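Stondley to Hold Open Day at Stovham Workshop, Blocks Included

Visitors will watch simulated grippers at work and then try to do better
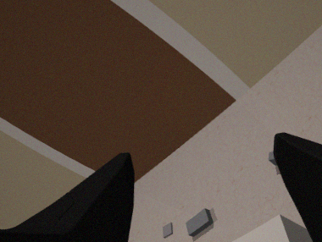 Hortensia Palma would like it known that she has seen her two-year-old pick up a block on the first try, and that she does not consider it a fair comparison. A child, she pointed out when the open day was announced, has had two years of practice and has never once had to be restarted.

Stondley, which writes control software for robotic grippers, will open its Stovham workshop to the public on 21 January 2023. Doors open at 10 a.m. and admission is free. The coffee is also free, and has been reviewed accordingly.

The main attraction is Paredes, the company's simulation program, in which a two-fingered gripper is asked to deal with small gray blocks. Visitors will see the view from just behind the fingers on a large screen while a Stondley engineer explains what the software is trying to do. When the software does something else, the engineer will explain that too.

Each demonstration lasts 20 minutes and is followed by a turn at the controls for anyone who wants one. Guests steer the gripper with a hand controller and have up to 4 attempts to close it on a block and lift. Scores will be written on a whiteboard. Stondley staff are barred from the whiteboard following a disagreement at the September session.

"People come in expecting a robot that makes breakfast," said Palma, who will be running the demonstrations. "We show them a gray block and a pair of black fingers, and there's a bit of a silence. Then they have a go, miss it completely, and we can't get them out of the chair."

The simulated work matters to Stondley for an unglamorous reason – a gripper on a screen can drop things all night without waking the neighbors or bending anything expensive. Settings that do well in Paredes are passed along to the hardware bench, where they meet real friction and are often humbled. The bench will be open for viewing from behind a yellow line. Please stay behind the yellow line.

The afternoon includes a short talk, "Why Is It Doing That?", covering how a gripper decides where to put its fingers and why a tilted block is harder than a straight one. No math is required. Some will be offered anyway to those who stay for questions.

Children are welcome with an adult. Adults are welcome without a child, although past results suggest they may want to bring one for the block-lifting portion.

Space is limited to 100 visitors for the day, and places should be reserved through the Stondley front desk or the events page. Parking is behind the Nestorgate building, in the spaces that do not say Nestorgate. Our neighbors have been very patient about this and we would like to keep it that way.

About Stondley

Stondley develops simulation and control software for small robotic grippers. Its workshop is in Stovham, up one flight of stairs, with an elevator at the rear entrance. Reporters who wish to attend may contact the press office for a place in the first demonstration. They will be scored like everyone else.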